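Saturday, June 13, 2026. Shop notebook, paper marbling

OK, second try at the alum bath, and I'm a lot happier! Last week's sheets (the Solleck stock, lovely to touch, hopeless with color) shed half their pigment in the rinse. So this morning I mixed 15 g of alum per liter instead of 10, sponged it on one side, and let everything sit under boards for 60 minutes. The size is the same carrageenan as before, left overnight, a bit lumpy at the bottom of the tray but I skimmed it.
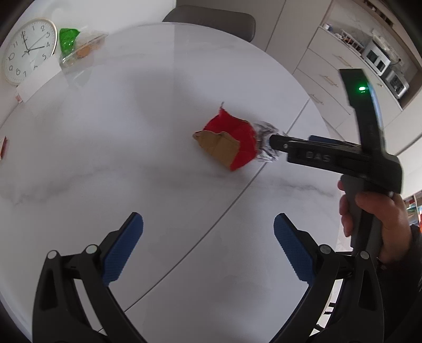
Anyone from Weltach will tell you that's too much alum and the sheets will go brittle by July, to which I say fine, I'll fold one every week and write it down.

Blue still sinks. Two drops of ox gall helped, four made it run all over the red. The Treta sheets took the combed pattern beautifully, though, crisp right out to the corners. Test pulls that fail go straight to scrap, and I'm using old printed pages for skimming between pulls (newsprint is still better, must get more).

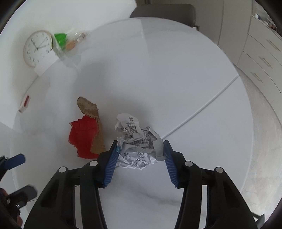
Crumpled printed sheet, round white table.

To do: strain the size, order gall, try three drops.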